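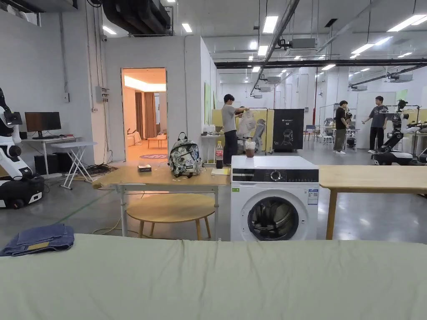

Lostcombe shared workshop – build night minutes, April

Started 7:10. Zhiqiang Liang taking notes.

Last minutes ok, no changes.

Laundry build (Rarkau)
– left arm still drifts at the elbow. New bracket from Nwachukwu not here yet, order 2604, chase it
– gripper pads: try the softer ones first, then decide
– jeans folding 83 percent on the last run, shirts much worse. Leave shirts for now
– washer door task next, nobody to change the pull speed untill the logs are copied off

Ollelness arm
– base firmware updated, wheel noise the same. Swap the two rear bearings, Zhiqiang to do

Money
– roughly 10 dollars each for cable ties and sleeving. Agreed

AOB
– label your chargers pls
– key for the back cabinet still missng

Closed 8:40. Next one same time, bring the spare motor drivers.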